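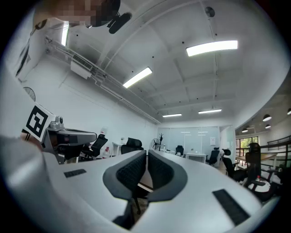

How to budget for your first hand-held grippers

Start with the hours you want recorded, then work back to the number of tools. At Grindach we planned 464 hours and bought too few spare fingers.

1. Get the unit price in writing. Jedden quoted us $2,278 per gripper, marker cards included.
2. Add storage, chargers and a second set of fingers. We set aside $4,000.
3. Ask about lead time. Ours was 22 working days, so a November start meant ordering in early October.
4. Walk the rooms you'll use and note desks, outlets and narrow gaps between chairs.

Send the finished sheet to Kilian Bühler before you sign anything.

Alois Kälin, July 2019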